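Goodall Garment Care - Folding and Finishing Room
Periodic Inspection Checklist, with inspector's comments
Inspection date: June 9, 2025
Inspector: Yvonne Tindall
Accompanied by: Bradley Pearce (shift lead)
Previous inspection: March

Ratings: OK / Minor / Action / N/A

Section A - Floor and access

A1. Aisles clear to full marked width
OK
Comment: One hamper on the line at the Samamholm door. Moved while I was there.

A2. Floor free of lint, loose tags, hangers and plastic film
Minor
Comment: Lint under the steam table again. Same finding in March. The sweep is on the closing list but the box was blank for two shifts.

A3. Exit door opens fully and without force
OK

A4. Floor mats flat, no curled corners
Action
Comment: Mat at the press station is curled on the walking side. Replace, do not tape.

Section B - Electrical and heat

B1. Cords and plugs free of cuts, splices and heat damage
OK

B2. Iron rests stable and clear of fabric
OK
Comment: Clearance measured at 10 inches on both rests.

B3. Steam table shutoff tested
OK
Comment: Tested by B. Pearce, witnessed.

B4. Extinguisher tag current, access unobstructed
Minor
Comment: Tag current. Unit 781 is hung correctly but the sign above it has faded and cannot be read from the door.

Section C - Garments and work surfaces

C1. Surfaces smooth, no burrs or splinters that can snag cloth
OK
Comment: Checked by hand with a nylon stocking over the glove, per the Prasasov procedure. No snags.

C2. Surfaces wiped down at start of shift
OK
Comment: Log initialed by N. Nava.

C3. Snaps, rings and zippers checked before folding
Minor
Comment: Check is being done but not recorded. Metal hardware on fleece should be turned inward so it does not mark the layer above it.

C4. Fleece and knits kept away from heated equipment
OK

C5. Garments spread flat before the first fold
Action
Comment: Fleece is being started from a bunched position. Collar and hem should be located first, then the body opened out - the written method already says this. 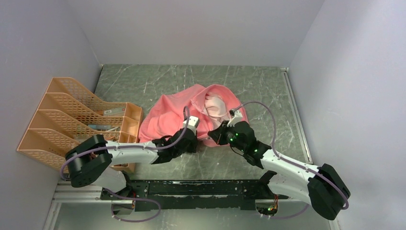
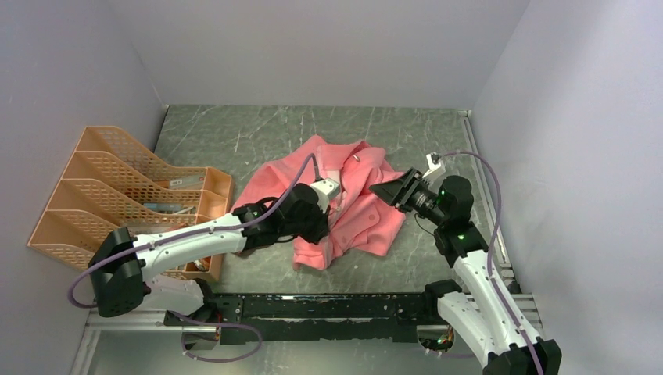

Item C5, pink garment on the gray marble-patterned surface.

C6. Finished stacks within height limit
OK
Comment: Limit is 300 mm. Tallest stack was around two-thirds of that.

Section D - Storage

D1. Shelving anchored
OK
Comment: Trendanov units, all wall brackets tight.

D2. Heavy items stored below shoulder height
Minor
Comment: Blankets on the top shelf. Swap with the pillowcases.

D3. Detergents and spotting agents labeled and capped
Action
Comment: One spray bottle with no label. Removed from use. Contents not identified, so it goes out with chemical waste and is not to be relabeled.

Actions

A4 - Replace mat. B. Pearce.
C5 - Review written method with both shifts. Fanni Vass.
D3 - Dispose of bottle, check remaining stock. N. Nava.

Minor items to be closed by the shift lead and noted in the room log. A2 will be rated Action if found a third time. Copy to Agathe Lebrun.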